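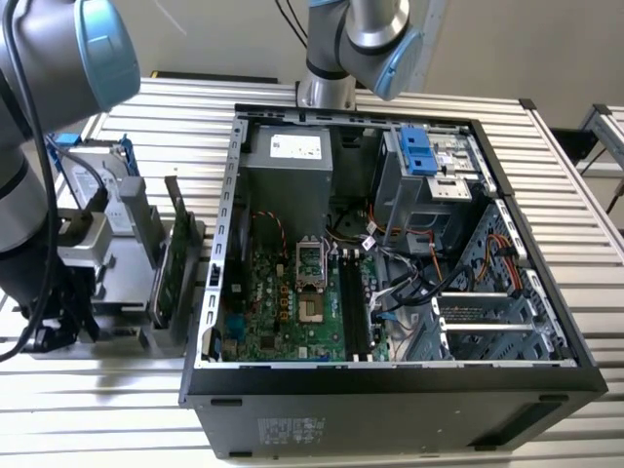 What should come out of an old desktop tower first?
The cables, then the memory, then whatever is left on the board. If you start with the big parts you end up fighting the wiring the whole way.

My project was on taking apart old office computers so the parts can be sorted and reused, and I called it Brorkik (don't ask, it was late and the form needed a name). The towers came from Trustadside, a repair shop near campus that had a back room full of them. I picked 14 and gave myself 30 minutes for each one.

I lay every tower on its side before opening it. Standing up, they wobble, and dropped screws vanish under the board! With the side panel off you can get at the power supply, the drive cage and the memory slots without much trouble. The socket is where I slow right down. Once the processor is out, the metal bracket around an empty socket looks tough, but the contacts under it are easy to wreck, so I keep my sleeves well clear.

Removed parts go in a row beside the case, in the order they came out. My first go was one big tub and I spent a whole evening in April untangling it.

The parts list grew to 345 entries, mostly screws and cables if I'm being fair. Colour tags on the cables helped heaps. Next term I'd like to try the slimmer cases, and I still need to find a better way to label the drive brackets.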